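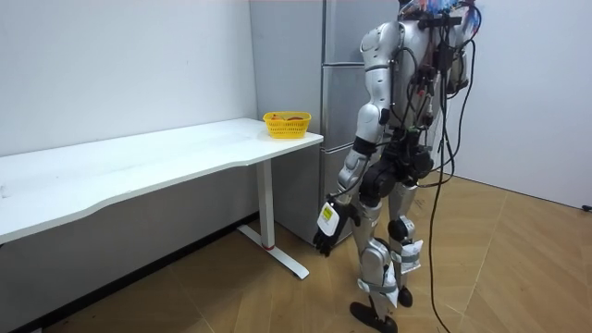
1. Where the fruit storage work stands

Progress report to Jadance, August 2020
Prepared by Khurram Hashmi for the Pemville kitchen project

The room is set up: a long white desk, a refrigerator at the end of it, and very little else. I asked for less furniture and got it. Whether that helps is another matter. Our proposal said a tidy room would lead to tidier storage, and I have yet to see evidence that holds up.

2. Basket and shelf

We settled on a yellow plastic basket with openings in the sides, kept on the desk close to the refrigerator.
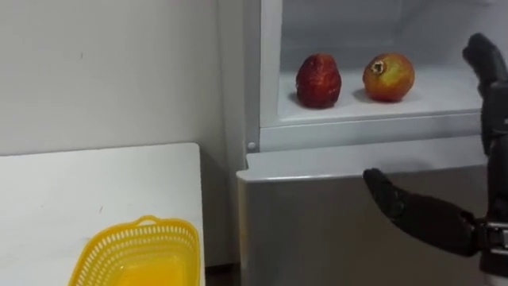
Ayantu Negash wants every piece to have bare shelf between it and the next. It looks good with two pieces of fruit. I doubt it survives a full week's shopping, and the 160 trial records we have so far don't settle it — most were made with the shelf nearly bare.

3. Moving fruit between shelf and basket
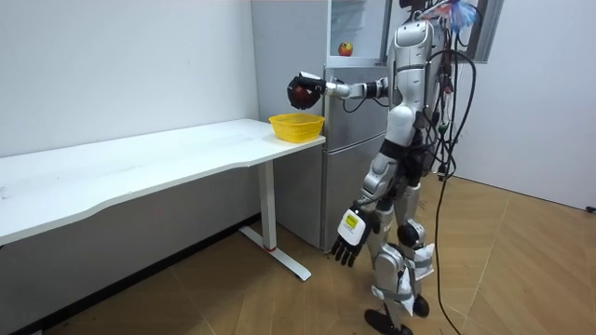 Dark red apple held over the yellow basket, Pemville.

Mebrat Asfaw rates this part as finished. I would call it half finished. Three of the record sheets leave out which fruit was used, and bruising was never logged at all.

4. Spending and next steps

Two budget lines are unspent, both for extra baskets. I see no case for buying them before October, when Apinya Kaewkla repeats the trials with a fuller shelf.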